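Ticket: Dish rack pools water at one end, tray won't drain
Product: Flundlow rack, white wire with plastic tray
Opened by: Lorena Benítez
Assigned to: Renata Aravena
Status: Solved
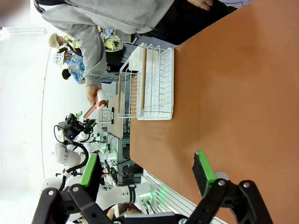 Hi team! First up, I love this rack. We run a shared kitchen with 2 sinks and it gets a real workout every lunchtime, so please read this as a fan letter with a problem attached. After a full load the base tray holds a puddle at one end and the water never makes it to the spout. We've been keeping it on the big orange-brown table near the far edge, with the taller basket section at one end and the rows of dividers for plates along the rest, and the puddle always forms under the basket. I've tipped it out by hand every day this month and I'd dearly like to stop. Is the tray faulty, or have I put it together backwards?

Lorena

Reply from Renata Aravena, 9:40 am

Hi Lorena, what a lovely way to start a ticket! The tray is one solid moulding, so there isn't much that can be backwards, but the wire part can sit on it two ways and only one of them is right. Could you try the following and tell me what you see?

1. Empty the rack and lift the wire frame off the tray.
2. Turn the tray over and look for a small arrow. It points to the drain end.
3. Put the tray back on the table by itself and pour in 300 mL of water at the end away from the arrow.
4. Wait two minutes and note where the water ends up.

Please leave the feet exactly as they are for now.

Reply from Lorena, 11:15 am

Done, and this was more fun than my actual job. Found the arrow! It was pointing at the basket end, so the wire part was on the wrong way round the whole time. Poured in 300 mL at the other end and most of it travelled down nicely, then stopped a couple of centimetres short of the spout and just sat there looking at me. So that's half a win.

Macarena Bravo (she looks after the other sink) reckons the table slopes. I put a marble on it and she's right, it rolls toward the wall. Not fast, but it definitely has somewhere to be.

Reply from Renata, 11:50 am

Love the marble test, I'm stealing that. Two things are working against you, then. The tray has a gentle fall built in, and a table sloping the other way will cancel it out.

Try this next:

1. Turn the whole rack end for end so the spout faces downhill (follow the marble).
2. Sit the wire frame on with the basket at the end away from the arrow. Wet cutlery and cups drip the most and you want that water to have the full run of the tray.
3. Check all four feet touch the table. If one rocks, push it in firmly until it clicks.
4. Wipe the spout channel with a drop of vinegar on a cloth. Hard water leaves a ridge in there that you can feel with a fingernail well before you can see it.
5. Repeat the pour.

You'll need something under the spout, as it will now be pointing at your wall. A shallow dish does the job, or our Flukum drip cup, if you already have one in a drawer. No need to buy it for this.

Reply from Lorena, 2:05 pm

IT DRAINS. Sorry for the capitals, but it does! There was a ridge in the channel exactly as you said, quite a crusty one, and it took three goes with the vinegar. One foot had been sitting proud too. Clicked it in and the rocking stopped.

I got carried away and poured through some 800 mL in one go to see if it would cope. It did, apart from a few drops that hang on at the corner – surface tension, says Macarena, and I'm happy to let those be.

One more question while I've got you. Can the tray go in the dishwasher? Delia Echeverría on our roster swears it can and I've been too nervous to try.

Reply from Renata, 2:30 pm

Brilliant news! Those last drops at the corner are normal and they'll dry off by themselves overnight.

Delia is half right. Tray yes, top shelf, cool cycle, no heated dry. Wire frame no, wash it in the sink with warm soapy water and a soft brush. The coating doesn't like dishwasher tablets and once it chips at a weld you'll get rust marks on your plates.

I'd do the vinegar wipe once a fortnight with water like yours. I've also passed your notes to Aldana Retamal, who writes our setup sheet, and asked her to move the arrow step to the front page. It's currently on the back under the recycling symbols, where I wouldn't find it either.

Reply from Lorena, 2:42 pm

Perfect, thank you. I've put a bit of tape on the table to show which way the spout goes – the afternoon crowd do like to rearrange things. Happy to close this one!

Ticket closed by Renata Aravena, 2:45 pm
Cause: frame reversed on tray, table slope, scale in spout channel, one foot not seated
Parts sent: none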